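**Unit 4: Grouping and Sorting — Handout**
Instructor: Juraj Šťastný

Read sections 1 and 2 before class. Section 3 is done in pairs at the workbench.

### 1. Two ways to sort

Any set of small blocks can be sorted by more than one rule. The two used in this unit are:

- **Color.** All reds together, all greens together, and so on. Shape is ignored.
- **Shape.** Cylinders with cylinders, cubes with cubes. Color is ignored.

A third kind of grouping is by **position**: blocks that lie near each other count as one group, whatever they look like. Position groups often cut across the other two. A red block beside two blue ones belongs to the red group by color and to its neighbors by position.

### 2. How close is close?

Position grouping needs a distance rule. In the Retent exercises we say two blocks are *joined* if they touch and *near* if the gap is less than the width of one block. Write down which rule you used. The same layout can give different answers under each — this was the most common mistake in the September section.

### 3. Bench task

1. Lay the wooden board flat, long side toward you.
2. Set out your blocks in loose clusters.
3. Sketch the layout from above and label each block with color and shape.
4. Circle the groups three times, once per rule, in separate sketches.
5. Trade sketches with your partner and rebuild the layout from the drawing alone.

Keep the sketches. They are needed for Unit 5, along with pages 178 and 364 of the reader.

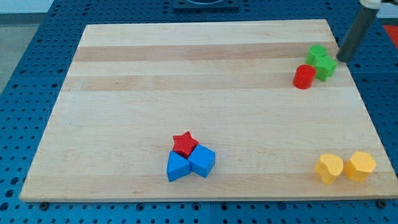 *Fig. 1. Clusters on the board. The green cylinder and the green faceted block are joined.*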